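Flumevix Planner: Frequently Asked Questions

29 July 2025
By the Flumevix documentation team

What does Flumevix do?
Flumevix takes camera images and joint readings and turns them into motion for one or two tabletop arms. It covers perception, grasp choice and path planning. The low-level motor loop is left to the driver that came with your arm.

Do I need Ondaser as well?
Only if you want to record and replay runs. Ondaser is the logging tool. It writes joint states, gripper commands and all camera streams to one file. Flumevix runs without it, but we can't do much with a support request that has no log attached.

Can I use two arms that are not the same model?
Yes. Each arm gets its own description file and its own speed limits. The planner checks both against each other for collisions. Set the base positions carefully – an error of a few millimeters there shows up as a bad grasp at full reach.

How many cameras do I need?
Two is the minimum for packing tasks: one looking down on the whole table and one at the wrist. The overview camera finds the items and the box. The wrist camera takes over for the last part of the approach.
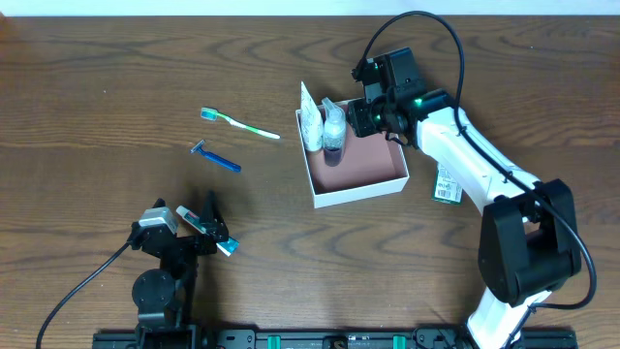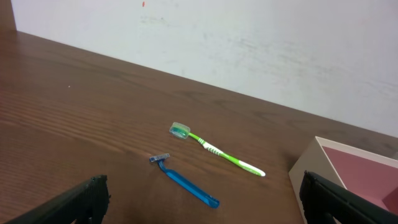 Toiletries packing task, with the toothbrush and razor on the table: overview camera first, wrist camera second.

The detector treats two items lying close together as one. What can I change?
Lower merge_distance in the perception settings. The default was picked for larger goods and is too high for thin items that lie side by side. If that doesn't help, turn on wrist refinement, which runs the detector again once the gripper is near.

Why does one arm stop and wait?
The box is a shared zone, and only one arm may hold the lock on it. The other arm keeps its item and waits outside. If it waits longer than 2000 ms, the planner looks for a new path. You can change this with zone_timeout.

Clear bottles are often missed. Is this a known problem?
Yes, it is issue 3272. Depth readings on clear plastic are poor. The June release added a color-only fallback, which is off by default.

How many demonstrations are needed to tune a new task?
We suggest 200. The Metton sample set has 58 and is meant for checking your install, so don't judge grasp quality by it.

Does the Akyol driver work with version 4?
Yes, but rebuild it after you upgrade. Old builds load without an error and then drop gripper commands.

Contact: use the support form | © 2025 Flumevix | Back to top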